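4.2 What people said about colour

I'll admit I went into the Dellside interviews expecting to talk about money. The Lornley survey had already told us that cost was the thing people ticked most often when asked why they hadn't repainted, and I'd built half my interview guide on it. Then the first person I sat down with spent 12 minutes on the colour of her mother's hallway and I never got back to my list.

So this section is a bit of a detour. The survey went to 700 households across Lornley and Dunbar, and 201 sent it back, which is a lower return than I'd hoped for (we mailed in February, and I won't do that again). From those I picked 10 people who'd said yes to a visit. All of them lived in the older rental blocks, the ones with the deep window sills and the picture rails that have been painted over so often they look like icing.

What struck me was how rarely anybody used the name on the tin. The paint company's colour card was sitting right there on the kitchen table most of the time, because I'd brought it, and people would flip through it politely and push it back to me. They wanted to tell me a wall was "the colour of my aunt's good coat" or "that pink you get in a dentist's". One fellow in Dunbar called his living room "gravy" and was quite proud of it. I've kept these phrases as they were said, since tidying them into proper colour terms would lose the part I was interested in.

Dark reds were the ones people argued over. Four of the 10 had lived with a dark red room at some point and every one of them had a firm opinion, usually that it was cosy in winter and unbearable by the end of summer. Lucía Villalobos, who did the Dellside visits with me and took far better notes than I did, started keeping a separate page just for red. Her page has "like sitting inside a plum", "restaurant", "my ex picked it" and, twice, "never again". Compare that with the off-whites, where the most anyone could manage was "clean" or "fine" or "it came like that".

I think the last of those matters most. When a tenant says a wall came like that, they're telling you whose wall it is. Mazy as our conversations were, they kept coming round to permission - who you'd have to ask, whether you'd have to paint it back, what the last tenant got away with.

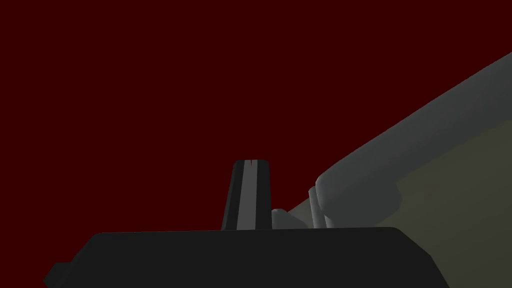

Figure 3. Flat maroon ground with dark grey and black in front.

The Wornik tenants are a useful contrast, even though I only have the written comments for them and no visits. Their building lets people paint whatever they like as long as they use the landlord's primer first, and the comments read quite differently. There's a lot more about mistakes, for one thing. People wrote cheerfully about going over a bad yellow three times, or finding out that the sample pot looked nothing like the finished wall once the lamps were on. Hardly any of them brought up the landlord at all.

I don't want to lean on that too hard. The Wornik flats are newer and the rents are higher, and people who get to choose a colour may simply enjoy writing about it more! But it did send me back to the survey, where the question on cost had no box for "not allowed". I'd left it off. A few people had pencilled it in down the margin anyway, and I've recoded those replies for section 5.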